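Workshop Notes: Recording Tabletop Demos With Hand-Worn Grippers

These tips are for anyone recording pick-and-place demonstrations by hand at a table. They assume your grippers are already calibrated and your recording software runs. Most of them came out of a run of snack-packing sessions at Plomen in July, with additions from Yaneth Montoya and Lewis Imrie.

Setting up the table

Use a plain, light work surface that lies flat. If it rocks, shim it before you start, as a board that shifts halfway through a session will spoil everything recorded after the shift. Tape the corners if you have to.

Leave the objects you aren't using somewhere else. A spare bag parked at the back of the table will end up in every recording, and the trained policy may start reaching for it.

Mark the start area with a pencil on the underside of the board edge. Marks on the top show up in the video.

Keep floor cables behind the stands. If one has to cross where you stand, tape it down along its whole length.

Wearing the grippers

Put on the sleeves first, then the grippers. Long plain sleeves in one dark color work well. Push them down to the wrist and check that the cuff doesn't catch in the jaws when you close them.

Run each cable back along the forearm with some slack at the wrist. Bend your wrist all the way in both directions. If you feel the cable pull, give it another inch or two.

Check the marker plates for play. Hold the gripper still and wiggle the plate with a finger. Any movement means a loose screw. Wipe fingerprints off the plates with a dry cloth, and don't use window cleaner on printed markers.

Take the grippers off every 18 demos. Your hands get tired before you notice, and the grasps get sloppy.

Handling snack bags

Bags are harder than boxes. They slide, crumple and stand up differently each time.

Grip a standing bag low on the side, where the contents give the jaws something to hold. The top seal is mostly air and folds over when you lift.

Close the jaws slowly until the bag stops moving, then a little more. Crushed chips are a sign you're going too far. Ishbel Rankin keeps a separate box of worn-out bags for practice and saves the crisp ones for recording.

When two packages stand close together, use the free hand to steady the one you aren't picking. Do it the same way each time, or leave it out of the whole set.

Swap a bag when it no longer stands up by itself. With us that was after 9 or so sessions on the softer brands, and much sooner if somebody dropped one.

Moving your hands

Start every demo with both hands over the board, jaws open and empty. Hold for a second, then begin.

Move at half the speed you would use to put away groceries. Pauses are fine before a grasp. Avoid pausing in midair with an object, which teaches the arm to do the same.

Keep the plates turned so the tracking cameras can see them. The usual mistake is rolling the wrist inward when reaching across the body. If you have to cross over, use the other hand.

If you miss a grasp, open the jaws, back off and try again once. If the second try misses, stop and throw the demo out. Euan Rankin keeps a few of the recovered misses in a separate folder and labels them as retries.

Changing things between demos

Move the bags a few inches and turn them a little after each take. It's easy to fall into putting them back in the same spot. Swap left and right every seventh demo.

Dim the room lights for part of the set if the robot will work in a dim room.

After the session

Play back the first, middle and last recordings before you take anything apart. Look for dropped tracking and for sleeves covering the jaws.

Our full snack set came to 440 demos after culling. We packed up on a Friday and labeled the folders the same afternoon, which I recommend. By Monday you won't remember which batch had the loose plate.

Coil the cables loosely and store the grippers with the jaws open. 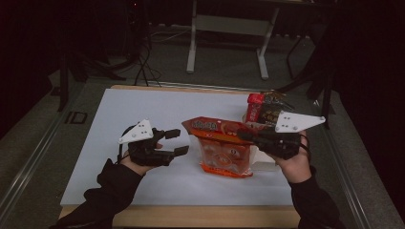

Both grippers over the board, with the right-hand jaws at the orange bag.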